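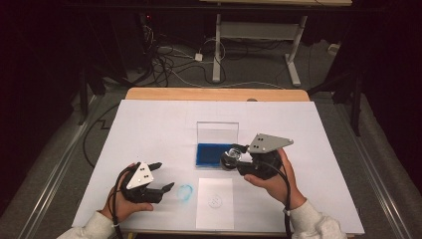

Clear container with the blue base, white board, target sheet in front.

27 Feb 2023

Stamping today. The white board went on the wooden table first, as the wood has grain and a hole near the far edge, and I wanted one flat color under everything. Blue shows up on it at once, including the blue I did not want. There is a pale ring on the board to the left of the paper. I tried a dry cloth on it and then gave up. It can stay until the board is swapped in March.

Ink is the Fokside blue, water based. The label claims 1,000 impressions per fill. I doubt that figure for a stamp this wide. The Degefa pad I used before went patchy at the center well before it should have, and the edges stayed so loaded that the outer ring of the emblem filled in. My guess was uneven pressure and not the ink. A round stamp pressed down with a clear knob tends to rock, and the side nearest the hand takes more weight.

Notes on method, so I don't have to work them out again:

Lid fully up before starting. If it is half open it gets in the way of the approach from the right.

Touch the pad lightly, twice, with a small turn between touches. One hard press puts ink up the sides of the stamp, and it ends up on the next thing the stamp is set down on.

Come down level on the paper. Hold for a slow count of two. Lift straight up. Any slide on the lift gives a double outline on the lower half of the circle. 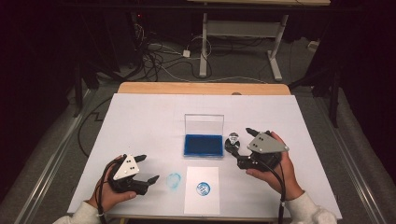
Paper size matters more than I had assumed. The small sheets are cheap (a pack of 50 from Kolstead) and easy to line up, but they creep if the stamp touches down at an angle. A larger sheet would stay put by its own weight. I don't want to tape the small ones, as tape lifts the surface and the corner curls afterward. For now I will keep the small sheets and correct the angle.

Position of the pad: center of the board, paper directly in front of it. I tried it with the pad off to one side last week and the longer reach gave me worse alignment. The short path from pad to paper is better, and the left side of the board stays free for test marks, on scrap from now on.

Ordered a refill bottle from Odum, some 6 weeks' supply at the present rate. Their site offered the 2,000 impression size as well. Too large. It would thicken before I got to the bottom of it.

Still to do: trim more sheets, find a cleaner for the board that will not dull the finish, write the fill date on the underside of the pad case.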